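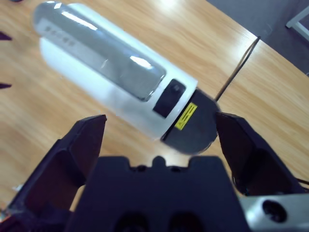

Flaltside Tabletop Objects
README, version 19

What this is

A collection of pictures of household things on tables, with a spreadsheet saying what each thing is. The things are the sort that live in the second drawer down, or on top of the fridge, or in a box marked "cables" with very few cables in it. There are 172 objects and 356 pictures. Some objects have one picture and some have several, depending on how interesting they looked at the time.

What's in the folders

pemby/ Small white and grey goods: gadgets, dispensers, chargers, anything with a button on it. Mostly on pale or honey-coloured wood.
karkia/ Kitchen things. Whisks, lids, a great many lids.
rocha/ Soft things. Socks, cloths, oven gloves. Hard to label and harder to fold.
objects.csv One row per object.
pictures.csv One row per picture, tied to objects.csv by the object number.

The folder names were meant to be temporary.

Columns in objects.csv

name: what a person would shout across the house when looking for it. If we don't know, the name is a shape and a colour, so "white cylinder, clear panel, dark end cap" is a perfectly good entry and will stay one until somebody finds the manual.
main_colour: one word. White covers cream, ivory and whatever happens to plastic near a cooker.
see_through: yes, no or part. Clear lids and panels over a solid body count as part.
shiny: yes or no. Shiny things on varnished wood are the worst pictures in the set and also the most useful.
label: none, readable or unreadable. Tiny print on a yellow sticker is nearly always unreadable. Please don't guess at it. An earlier version had a kettle down as a smoke alarm for most of December.
surface: wood, cloth, worktop or other.

Known problems

17 objects have no proper name. Suggestions are welcome, with reasons.
Glare on the tabletops has been left in. We tried moving the lamp and it got worse.
Round things roll. Where an object lies at an angle, that is how it settled, and nobody should read any meaning into it.
Things are often partly out of view. The row describes the whole object if we had it to hand, so it may mention parts you can't find in the picture.
"Button" and "sensor" were used for the same sort of dark square by different labellers. Both are now "button_or_sensor", which pleased neither side.

Using it

Do what you like with it, but keep this file with the folders. If you rename the folders, tell us what you picked, as we're still looking.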